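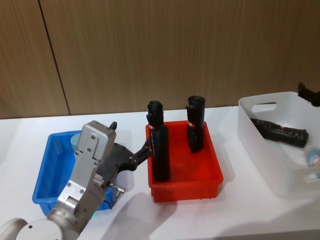
Pusura photo club hangs its spring show in Clonusmont

I've been printing until my fingers smell of ink, so I'm very happy to tell you that our spring show opens this Sunday at the Yurt in Clonusmont! The theme is Rivers and the People Beside Them, and thirteen photographers from the Pusura club have work on the walls.

We hung the first version in the library at Stevirico in March. Almost five weeks of visitors later, we have swapped a few prints and given Karabo Joubert the long wall she should have had from the start (her ferry series needs space, go and stand in front of it for a while). Themba Khumalo is showing black and white work from the old mill, all shot on film, and the sisters Zinhle and Nomvula Matlala have put their pictures of the same bend in the river side by side — one at dawn, one after dark.

Doors open at 3 in the afternoon and entry is free. There will be tea, and I'll say a few words, short ones. Visitors can vote for a favorite on the slips by the door, and the winning print goes on our next calendar.

After Clonusmont the show moves on to the school in Pusura. If your town has a wall and would like to borrow us, please get in touch!

Ntombi Potgieter
Pusura photo club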